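Print this page
E-mail this page

Ondex Relocation Box Hire

Updated 04/11/2023

The Ondex box is a reusable plastic crate with a hinged lid, hired out by Rulico to people moving to a new city or a new country. It takes the place of cardboard. The boxes are brought to your old address, travel with your things, and are collected from the new one once you have unpacked.

The standard set is 30 boxes, which suits a one-bedroom or small two-bedroom flat. A half set and single extra boxes can be added at any time up to the day before delivery. If you are moving out of a shared house and only have a room to clear, the half set is normally plenty.

What comes with a set

- Ondex boxes with attached lids
- 2 wheeled bases, each taking a stack of four boxes
- Numbered security ties
- Write-on labels in English and in the language of the country you are moving to
- A blank packing list, which can also be used as the inventory for customs

The labels peel off cleanly. Please do not write on the boxes themselves or use parcel tape on the lids.

Hire periods and charges

The basic hire is two weeks at the old address and two weeks at the new one. Time in transit is not charged. A standard set costs £175 within the UK, including delivery and collection. Moves abroad are quoted separately, as the boxes have to be returned to one of our depots.

Longer hire can be arranged before or during the move. Many people going abroad spend their first weeks in temporary accommodation, and it is cheaper to book the extra time at the start than to add it later. Sets left in store with the Ambrose warehouse are charged at the storage rate only.

A deposit is taken with the order and refunded after collection. We make a deduction for missing boxes and broken lids – ordinary scuffs and scratches are ignored.

Packing limits

Each box may be loaded to 20 kg. Books reach this well before the box is full, so put them at the bottom and fill the rest with clothes or bedding. The lid must close flat without being forced. An overfull box will not stack properly, and the driver may ask you to repack it.

Do not pack gas canisters, paint, bleach or anything under pressure. Passports, tenancy papers and work permits should stay with you. You will probably need them in the first few days, when you register your address or sign for your keys, and the boxes may still be on the road.

Food and plants

Dry and tinned food can go in the boxes for a move inside the UK. Fresh fruit, vegetables, meat and dairy should be eaten or given away before packing day. Crossing a border is a different matter: many countries restrict fresh produce, plants and soil, and the rules change. Check with the customs authority of the country you are going to, and write any food you are taking on the packing list.

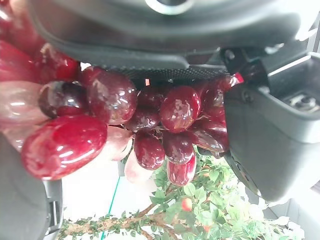
Ordering

Orders need five working days' notice, or ten if you are moving abroad. January is a quieter month and we can often deliver sooner. Give us both addresses if you have them. If you have not found a flat yet, book to a depot or to Ambrose and send the final address when you know it.

Tell us about stairs, narrow lanes, parking permits and lifts that have to be booked. Where the street needs a parking suspension, the customer applies for it.

For removal firms, employers and letting agents wanting several sets, the trade contact is Glenys Nuttall at Rulico. Trade customers can also hire the Fendomano hand truck, which fits the Ondex base and folds flat for the van. It is not included in household sets.

Collection is booked by telephone or through your order page. Boxes should be empty, stacked and ready at ground level, with the used ties put inside the top box.

Print this page
E-mail this page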